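Introduction to Textile Care and Conservation
Unit 7: Knit Structures and Laundering
Course Handout, Department of Textile Studies, Akel College

Purpose of this unit

This handout supports the lecture on knit fabrics and their behavior in washing, drying and storage. Students should read it before the laboratory session and bring it with them. The material assumes that Unit 2, Fibers and Yarns, has been completed.

1. Woven and knit cloth compared

Woven cloth is made from two sets of yarns that cross at right angles. Knit cloth is made from loops, each drawn through the one before it. The loops can change shape when the fabric is pulled, and for this reason a knit will stretch even when the yarn itself does not. The same property accounts for most of the problems covered in this unit, including shrinkage, bagging and twisted seams.

Weft knits are formed by a yarn that travels across the width of the fabric. Jersey, rib and interlock belong to this group. Warp knits are formed by many yarns that run along the length, and they tend to be firmer and less likely to run when cut.

2. Relaxation shrinkage

During manufacture, knit fabric is held under tension on the machine and again during finishing. Once it is wetted and allowed to move freely, the loops return toward their natural shape. The fabric usually becomes shorter and may also become wider. This is known as relaxation shrinkage, and much of it takes place in the first few launderings.

Felting is a separate process. It affects wool and certain other animal fibers, and it is caused by heat, moisture and movement acting together. Relaxation shrinkage can sometimes be corrected by careful blocking. Felting cannot be reversed.

3. Washing and drying

Knit articles should be turned inside out and washed with items of similar weight. Overloading the drum increases rubbing and leads to pilling, especially in blends of cotton and polyester. Detergent should be measured according to the package directions.

Heavy knits hold a good deal of water and should be supported from beneath when lifted. Dry them flat where space allows — a rack with a mesh surface is suitable — and reshape the edges by hand while the cloth is damp.

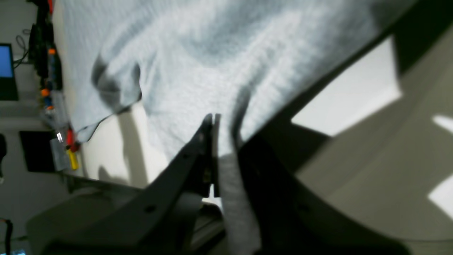
Hems and cuffs need separate attention. They contain more than one layer and dry more slowly than the body of the article. Storing them before they are fully dry may result in odor or mildew.

4. Laboratory preparation

Each student will prepare two jersey samples, one cut along the lengthwise direction and one across it. Mark and measure both samples before washing. Record the results on the Cormier worksheet, which is available from the department office.

Reading: Course packet, Section 8, pages on loop geometry and dimensional change.

Worksheets are due May 7, 2020.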